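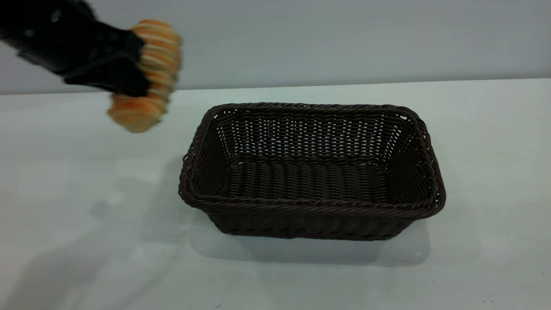

Flukov Opens Orders for Its Soft-Goods Packing Kit

DANDPORT, Jul 14, 2025 — I'm Najwa Salameh, I run product at Flukov, and I get to write this one myself because I lost the argument about whether anyone would want a robot that handles bread. (I said bakeries had enough gadgets. Ruba Chidiac, who heads our engineering team, said to go ask some bakeries. So we asked, and wow, did they have opinions!)

Starting today you can order the Sleiman kit, our tabletop package for picking up soft, squashable food and putting it in baskets, trays or boxes. You get the arm, the black gripper, a fixed overhead camera, the software and two days of setup with one of our people on your floor. It runs on a regular wall outlet and fits on a prep table, so you can leave the rest of your line where it is.

The part I'm proudest of is the grip setting. Bread is a pain. Squeeze a sliced loaf too hard and you've got a dent, too soft and it slides right out on the way to the basket. With Sleiman you show the arm a new item six times, pick a grip level from the screen and save it under whatever name you like. One of our pilot bakeries named theirs after the owner's dogs.

We spent the spring at four bakeries in and near Nesadville, and they changed a lot. The first version moved too fast for anyone to feel comfortable standing next to it, so there's now a slow mode on the main screen.

"I wanted my morning crew to be able to change it over without calling me at home," says Mireille Twal, who owns one of the four. "They can. I still get called about the oven, though."

A few things it won't do yet — it doesn't bag, it doesn't close lids, and it isn't meant for anything with wet icing. We're working on the bagging and hope to show it in September.

Kits ship from Dandport four weeks after you order. Leasing is available too, and Santeri Toivonen on our sales desk can walk you through both or book you a demo. Bring your own bread, we love that!

Press contact: Shanti Yadav, Flukov, Dandport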